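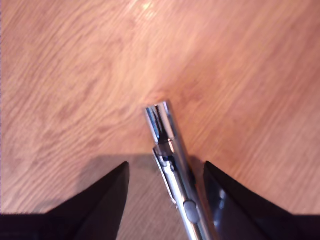 Figure 3. A slim metal cylinder with a pocket clip and an oval button on the barrel, lying on a wooden surface.

3.2 Small shiny objects

The second group of objects in our study is the group of small things with a polished metal surface. We chose them because the people who sort the contents of desks and drawers told us, in the first interviews, that these are the things they most often put in the wrong place. A typical member of the group is given in Figure 3. From a distance it can be taken for a pen, and also for a penlight. The cap is short and smooth, the clip is like the clip of many pens, and only the button on the side of the barrel makes the reader stop and think again. Even with the button we did not want to decide the name from the photograph alone, and in the object list it is entered as "pen or penlight".

The sorting was done at two sites, the Filby office and the Vorkdale reading room. At each site the sorters received a box of mixed desk objects and a tray with labeled places: writing, light, cutting, fastening, and other. In total 734 placements were written down. A placement was counted when the hand had left the object, and later corrections by the same person were noted in a separate column.

We found that the sorters used the clip as the first sign. An object with a clip went to the writing place in most cases, also when other parts of the object did not agree with this choice. Several sorters at Vorkdale said that they had seen the button only after they put the object down. One of them explained that "the shine is in front of the button," and we think this is a good way to say it. On a polished barrel the light makes long streaks, and the streaks are stronger to the eye than the outline of a small part. In Figure 3 the face of the button is a muted bluish grey, while the metal next to it carries a bright highlight on the left side. The button has a dark outline, and this outline helps, but it must compete with the dark reflections on the same barrel.

For this reason we repeated a part of the sorting under weaker light. The desk lamp was set to 500 lux in the first round and to 800 lux in the second round. With the lower value the sorters needed more time for the matte objects, as was expected, but they made fewer wrong placements with the polished ones. The difference was clear at Filby and small at Vorkdale, where the windows are large and the lamp is only one part of the light.

The surface under the object has also an influence. On wood, the metal takes some of the warm color of the table, and the right side of the cap in Figure 3 has a pinkish tone. Sorters who worked on the white tray did not mention color at all. We did not control this factor in the first plan of the study, and the results of the two surfaces are therefore given separately in Section 4.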